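Two bins, one arm, and a very long weekend

Mon 4 April

I finally have the sorting arm moving things between bins on its own, and I am so happy about it! The arm started out bare on a bench at the Willen workshop back in July, and it has eaten most of my spare evenings ever since.

The biggest improvement this month was embarrassingly cheap. The bins used to creep a little every time the gripper brushed a wall, and after an hour every pick was off. Now they're clamped to the table, with blue tape on the wood so I can put everything back after someone needs the space. Drift gone!

I also rewrote the grasp planner (I call it Rando, you can guess how the first version picked its targets). It has logged 2,309 attempts so far, and the log file alone has taught me more than the 8 tutorials I read before starting.

Soft things are still the hard part. A pouch folds differently each time, and a smooth case likes to slide along the floor of the bin just as the fingers close — maddening, but kind of fun to watch.

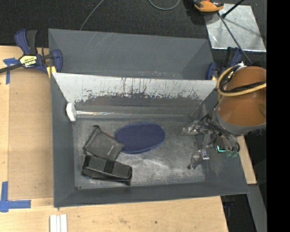 Next on my list is slowing down the last bit of the descent, so the fingers settle before they squeeze. I want to try five different speeds and let each one run overnight. After that comes cable routing, which I keep putting off, and then a second try at the Grenness fingertips with the softer pads. If those work I'll post the files.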